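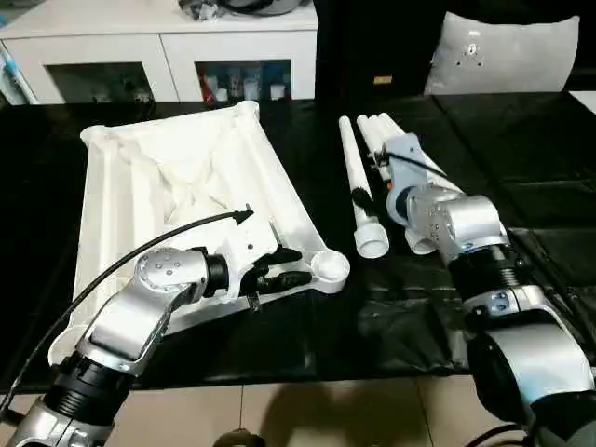
About Mekano

Mekano writes control and planning software for two-armed robots. We started in Grerau with one bench and a borrowed office, and now have a second site in Lewis.

Our main product is Lurkenora, a motion planner that works out how both arms can share a table without getting in each other's way. It replans every 80 milliseconds and runs on an ordinary desktop PC. Over 100 labs and small workshops use it.

We also make a grasp checker and a log viewer, both free for teaching. There are two releases a year, and each one is supported for 5 years.

Support questions are answered by the people who write the code.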